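About Us

Hi! I'm Neville Lockwood, and I run Gandero, a site about video games that are a bit too small, a bit too odd or a bit too old for the big places to bother with. If you've found your way here you were probably looking for a controller fix for something published by a company that no longer exists, and I hope you got it. Stick around anyway!

I started the site as a place to dump my notes on Mosby, a little point-and-click adventure set on a ferry that I'd played to death and couldn't find a decent walkthrough for. So I wrote one. It had spelling mistakes all over it and I got the engine room puzzle wrong (sorry to the 5 people who emailed me that first week), but readers kept turning up, and a few of them asked if I'd do another. That was the beginning of it. We now have 232 full reviews on the site and 155 walkthroughs, and I've played every single one of those games to the credits. Some of them I've played to the credits while muttering.

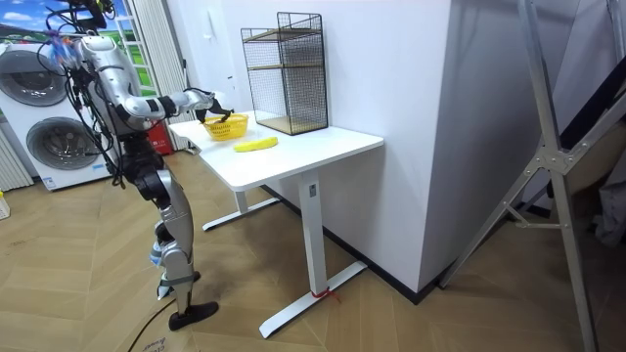 So what kind of games do you cover?

Mostly single-player stuff on PC, with a good helping of adventure games, puzzle games, small role-playing games and the kind of strategy game that has a manual. We'll do console games when they grab us. We don't do sports games, only because I'm terrible at them and my review of any soccer game would just be a list of ways I lost to the computer.

The site is me plus two regular contributors who go by their old forum handles, Fesik and Jeon. Fesik handles anything with turns in it. If a game has hexes, supply lines or a tooltip that opens another tooltip, it goes straight to Fesik and I don't hear anything for a month. Jeon does horror, because I'm a coward and I play with the sound down, and also writes the Patch Notes column, where we go back to something we reviewed a year or more ago and see how it's held up. That column was Jeon's idea and it's easily the most read thing on the site, which I try to be a grown-up about.

We don't give scores. We did for the first stretch, out of ten like everyone else, and I spent more time arguing in the comments about the difference between a seven and an eight than I did playing anything. Now every review ends with a short paragraph called Who It's For, and if that sounds like you, go buy the game. The old scores are still up on the older reviews. I thought about taking them down, but people link to them and I hate a dead link.

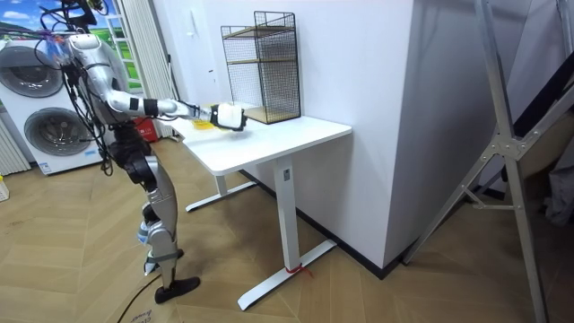
The walkthroughs work a little differently from the reviews. I write them as I play, then I put them away for a couple of weeks and play the game again using nothing but my own notes, and that's when I find out I've written "go left" when I meant "go right" or skipped a key completely. Every page has hints at the top and full solutions at the bottom, so you can get a nudge without having the whole thing spoiled. If you find a mistake, please tell me! There's a link at the foot of each page and it comes straight to my inbox.

A word about money. Most of what we cover we buy ourselves, usually in a sale. When a developer sends us a code we say so in the first line of the review, and we don't show anyone a review before it goes up. The site has one ad at the top of the page and that pays for the hosting, plus a tip jar that mostly pays for Fesik's strategy games (they are not cheap). In February we turned off the pop-up asking you to join the newsletter. I'd been meaning to do it forever. You can still sign up from the menu, and it goes out whenever I remember to write it. 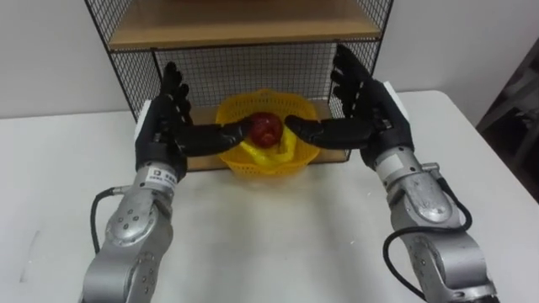 If you make games yourself, I'd love to hear from you, and you don't need a press kit or a publisher. Send a couple of sentences on what it is, how long it takes to finish and where I can get it. I read everything, though I'm slow, so give me 30 days before you nudge me. Please don't send mobile games with timers in them. I've tried and we just don't get along.

We also take guest pieces now and then. The best ones have been from people who know one game inside out and want to talk about one corner of it, like the fishing or the map screen or the shopkeeper who never restocks. Pitch me first so you don't waste an evening, and have a look through the archive in case we've already done it.

Comments are open on everything. Mark your spoilers, and be nice to people asking about the engine room.

Neville

Page last updated March 14, 2018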